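The Tray Will Not Save You

At the housewares store on the corner of my block, the trays used to live on a bottom shelf next to the ironing board covers. In May they moved to the front window. They had been promoted, and so had the price: a plain lacquered rectangle from Tositz was marked at $186, down, the sign said, from a number I will leave to your imagination.

I have been reading about trays ever since, which I don't recommend. The claim goes like this. Your table is a mess because your things have no borders. Put the same things on a tray and they become a group, and a group looks like a decision. Stylists call this "grounding." One home organizer I follow, against my own better judgment, calls it "giving your objects a zip code."

Zinhle Molefe has been selling secondhand kitchenware for long enough to have seen the trend come and go twice. When I asked her whether a tray makes people tidier, she laughed before I had finished. "It makes them buy a tray," she said. "Then it fills up with mail."

She is not against them. Her stockroom has a wall of them, tin and melamine and wicker, stacked on edge like records. What she objects to is the idea that they ought to sit still. "A tray is for carrying," she said. "You load it in the kitchen, you walk it to the porch, you walk it back. If it never leaves the table, it's a placemat with a fence."

I wanted to test this, so I lived with trays for a couple of months. The Tositz stayed in the window. I bought a bamboo one from Welolell and borrowed a heavy enameled one, a Fourie, from my sister, who wanted it back before I had even parked the car.

The Welolell went on the coffee table with a candle and the remote controls. It looked very nice for an evening. By the end of the week it held the remotes, a screwdriver, a library card, half a roll of mints and a sock. I will grant the organizers this much: when company came, I could pick the whole mess up and put it in the bedroom in one trip. I'm less sure that counts as a system.

The Fourie did better, mainly because it stayed in the kitchen and worked. It took breakfast upstairs when my daughter had the flu. It held seven jars of jam while they cooled. It is also far too heavy. Anyone who has climbed a flight of stairs with two bowls of soup on an enameled tray knows that the tray's weight comes out of your own allowance, and that the soup is watching for its chance.

There are a few things worth knowing if you do plan to buy one. A raised edge matters more than handles. Slick surfaces are easy to wipe and terrible on stairs – a damp dish towel laid flat under the dishes fixes that for free, whatever the makers of the Hindis non-slip liner would like you to believe. And measure your sink first. A tray that won't fit in the sink gets cleaned with a sponge and good intentions.

Size is where most people go wrong, Molefe told me. They buy the biggest one that fits the table, then feel obliged to cover it. She watches customers carry a huge tray to the register and come back later for "something to put on it," and she is happy to sell them that, too. Asked what the right number of objects is, she said she had never once thought about it.

Color is the other trap. The catalogs are all oatmeal and fog this year, on the theory that a tray should disappear. I don't see why it should. If you are going to own a piece of molded plastic, let it look like one. I would sooner have the bright, glossy red sort with a raised lip, put down on pale wood with a faceted amber tumbler at one end and a wide dark bowl taking up most of the rest, than anything in that window. Nothing there matches, and nothing has been grounded. The bowl leaves only a narrow strip of red to spare at the other end, so there is hardly room for the mail. 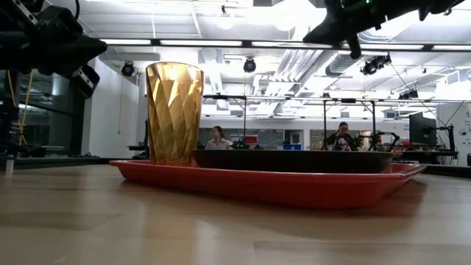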